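Briltalach Teleoperation Project
Progress report to the Radorbridge fund
Prepared by Ileana Sandu
1/8/18

Summary

We are further along than I expected when I wrote to you in the fall. Both arms can now be driven by remote control at the same time, and we have moved from stacking blocks to the job we promised in the proposal: a small birthday table, with a cake, candles and a card. It has been a wonderful few weeks!

Remote control of two arms

The delay between the operator's hand and the arm was our biggest headache. Most of it came from the way we were passing commands through the logging computer, so Tuhiwai (our control software) now talks to the arms directly and the log is written separately. Operators noticed the change on the first morning. New people need 15 minutes of free practice before we record anything.

The cake task

One operator drives both arms. The right arm carries the lighter in a white printed housing and has to bring its flame to the tip of a thin candle without pushing the candle over. The left arm has a single pointed black finger and handles the card, a small white one with "Handmade" printed on it. Candles lean, and each one leans its own way, so the operator has to come in at a new angle every time -- exactly the kind of correction we want the demonstrations to contain.
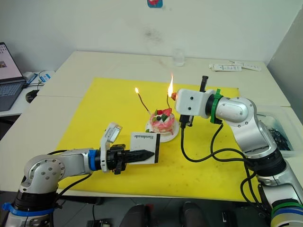 Demonstrations so far

We have kept 31 complete runs. Another 5 were thrown out, 4 of them for gaps in the joint log and one for a dropped command link. Kept runs are stored with both arms on one clock, which makes replay much easier than it was with the block data.

Guiding by hand

We also tried moving the arms by hand. It works nicely for the card but poorly for the lighter, where the operator's own arms get in the way and the cables pull. We will keep it for single-arm tasks.

Next steps

Training on the kept runs starts this month on the Fudarby machine. In February we would like to add a second operator and compare styles. Spending is on plan, apart from the replacement wrist cable I wrote to you about -- the invoice is attached.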